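Stillham Residents' Association
Minutes of the regular meeting, 8/5/19

Present: Eilidh Baird (chair), Fernanda Marinho, Nabila Sembiring, Şükran Kurtuluş, Bushra Ghumman (minutes)

Apologies: none received. The Caldeira Street representative did not attend and did not write.

1. Minutes of the last meeting

Approved with one correction. The minutes said the Cultau parking proposal was "welcomed." Şükran said she had not welcomed it and did not recall anyone else doing so. Changed to "heard."

2. Parking permits on Caldeira Street

Eilidh summarized the second letter from Cultau, the firm that wants to run permit parking on the street. It is four pages long and repeats most of the first letter. The firm now says permits would free up 134 spaces in the evening. Nabila asked how a street that size could free up 134 spaces when she has never managed to find one. Eilidh said the letter has a footnote on this but the footnote refers to a survey that was not enclosed.

Fernanda felt we should not turn the idea down only because the letter is poor. Parking after six is bad and has been bad since February, when the lot behind the pharmacy closed. She would pay for a permit if it meant she could park. Şükran said a permit lets you look for a space, and she can do that now for free.

Cost to each household is given as "modest." The meeting would like a number.

Bushra pointed out that the plan has no arrangement for visiting nurses or home aides. The first letter promised one.

Action: Eilidh to write to Cultau asking for the survey, the price, and what happens to visitors. No vote until these arrive.

3. Snacks and the hall kitchen

Nabila reported that the snack money is overspent again. Single-serve packets cost nearly twice what the same thing costs in a big bag, and half of them go home in people's pockets. Fernanda said the packets are clean and easy and the big bags go stale. Şükran asked who had ever seen a big bag last long enough to go stale.

Agreed to try big bags for two meetings. The packets already bought will be used up first. Bushra asked that this be the last time snacks are on the agenda before September. 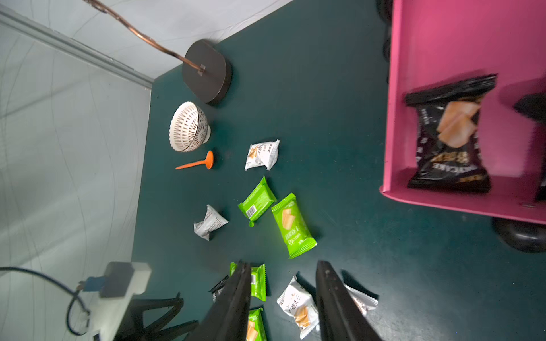 4. Street fair

Flevari, the event company, has offered to "take the whole thing off our hands" for a fee of 800 dollars plus a share of the stall money. Eilidh circulated their leaflet. Nabila observed that the leaflet shows a fair with a Ferris wheel and that ours has a bean bag toss.

There was a long discussion of what the fee covers. As far as the meeting could work out, it covers the permit application, the stall map and one person on the day. It does not cover tables, toilets, trash, insurance or music. Fernanda filled in the permit application last year and said it took her one evening, most of it spent looking for a pen.

The leaflet also claims that fairs run by the company draw 2000 visitors. Şükran asked whether we want 2000 visitors. Last year we had around 3 hundred by Eilidh's guess and ran out of lemonade by two. Where the rest would park was raised and sent back to item 2.

Bushra spoke in favor of at least meeting them. Everyone at this table is tired of running the fair, and the same five people cannot do it every year. Nabila agreed about being tired but did not see how one person on the day fixes it.

Vote on accepting the Flevari offer as it stands: one for, four against.

Action: Bushra to ask if they would do trash and toilets only, and for how much.
Action: Fernanda to start the permit application.

5. Swap shelf

Şükran gave an update on the swap shelf, which has been going since spring. The idea was that people would leave household things they no longer need and take things they do. So far people mostly leave. Bowls, vases and odd spoons come in faster than they go out, and she has taken two boxes to the thrift store herself.

Fernanda thinks the shelf needs better signs. Nabila thinks it needs fewer vases.

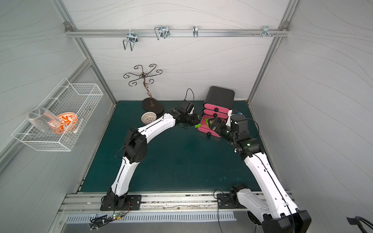 Eilidh suggested a rule that anything left longer than a month goes to the thrift store with no further talk. Şükran asked who would keep track of the month. It was suggested that items get a sticker with the date they came in. Bushra did not believe people who drop off a chipped mug at night are going to fill out a sticker. Agreed that Şükran will clear the shelf on the first of each month, whatever is on it, and that she may say no to electrical items.

Fernanda asked that her doubts about this be recorded. They are recorded.

6. Streetlight outside the library

Still out. The city has closed our report as "resolved" for the second time. Nabila walked past on her way here and it was not resolved. She will file a third report and include the pole number, though the pole number was in the other two.

7. Any other business

Eilidh has been asked if the association wants to join a district-wide newsletter. Nobody present knew who would write for it or who would read it. Held over.

Fernanda asked that meetings start on time. This one began eleven minutes late. Bushra noted that the key to the side door is now with Nabila, who will open up next month.

Meeting closed at 9:05.

Minutes taken by Bushra Ghumman. Corrections to her before the next meeting, please - in writing, and not in the parking lot.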